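## Le rotin face à l'air sec

Le rotin est un palmier grimpant dont la tige, contrairement au bambou, est pleine. Une fois écorcée, elle fournit deux matières : l'éclisse, prélevée en surface, lisse et peu absorbante, et la moelle, poreuse, qui se teinte facilement. La différence compte au moment de l'entretien.

À Trarville, l'atelier Stoyanova a suivi pendant 24 mois un lot de 116 pièces tressées, réparties entre des logements chauffés et une réserve à hygrométrie contrôlée. Les ruptures se concentrent aux points de courbure – anses, bordures, angles du fond. « Le brin casse là où il a été forcé au montage », résume Parvathi Nadar, responsable des essais.
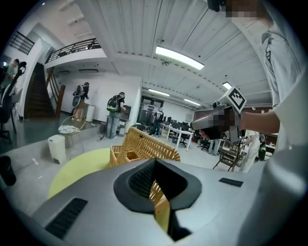 *Panier en vannerie jaune à claire-voie, près d'un plateau rond.*

Le protocole de réhumidification reste simple : pulvérisation d'eau déminéralisée sur l'envers, séchage à l'ombre, aucune source de chaleur directe. L'immersion est exclue pour les pièces peintes, dont le film se décolle par plaques. Les vernis épais posent un autre problème : ils bloquent les échanges et masquent les fissures.

Pour le remplacement d'un brin, Saranya Chowdary recommande un diamètre identique et un trempage préalable en eau tiède. Le raccord se place sous un croisement, jamais sur une bordure. Les colles vinyliques suffisent – l'époxy rigidifie la zone et déplace la rupture de quelques centimètres.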